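Collecting sim demos for the letter-key task

Quick notes for anyone starting on the Endau set. Assumes Clirix is installed and the arm already moves when you move the controller. If not, fix that first.

What we need: short teleop episodes, tool in the gripper, tip brought to a named key on the letter panel. One key per episode. The target is 3,000 usable ones and we have more than 169 so far, so please don't spend an afternoon polishing a single run.

Before you start

Open the Puvdale scene pack, pick the tabletop layout. Turn on scatter for the loose objects. Leave lighting random. Check that the wrist view is being saved as well as the overhead one – the wrist stream defaults to off after every update and we lost a whole batch in July that way.

Recording

Load the episode, read the prompt (it gives you a letter). Grip the tool by the flat sides of the handle, both fingers level. Too low and it swings. Lift straight up, then go across.

Slow down near the panel. Last stretch should take longer than the rest of the move put together. Come in on the key, hold for 5 frames, back off, stop recording. Don't let go of the tool before you stop, the trimmer reads an open gripper as the end of the episode and cuts there.

Missed the key? Keep going and correct it, as long as you recover within 8 seconds. Those are good examples, the policy needs to see recoveries. Longer then that, discard.

Discard also if the tool slips and spins, the panel gets shoved, or you hit pause halfway through.

Labels

Letter, outcome (hit / recovered / bad), your initials. All caps for the letter. Lower case breaks the import script, will fix sometime.

If the letter is too blurry to read in the wrist view, use the scene file to confirm it and tick "low vis". Dont guess from the neighbors, the layout is not a standard keyboard.

Upload

Zip by session, drop in the Wannasri folder, run the checker. Red lines mean missing frames, so re-export before re-recording. Usually enough.

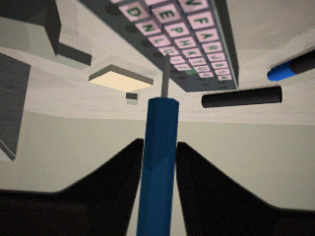
Can I use the same scatter seed for a whole session?

Change it every episode, otherwise the policy learns where the clutter sits and falls apart when it moves. The "new seed on reset" box does it for you.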